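Drosley hand gripper: finger pads, replacement set

The set has two ridged pads and the small screws for both fingers. It fits all Drosley hand grippers from serial number 895 and up. Order code 113-P.

Please change both pads at the same time, also when only one is worn. Old and new pads do not close evenly on a cup or a mug.
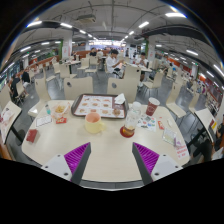 Friederike Wunderlich

The purple pads are mounted with the ridges facing each other. Open the gripper fully, take out the screws and pull the pad from the finger. Clean the inner edge with a dry cloth before you put the new one. Tighten by hand only, the plastic body can crack.

Pads are sent from Comton. Price per set: $64.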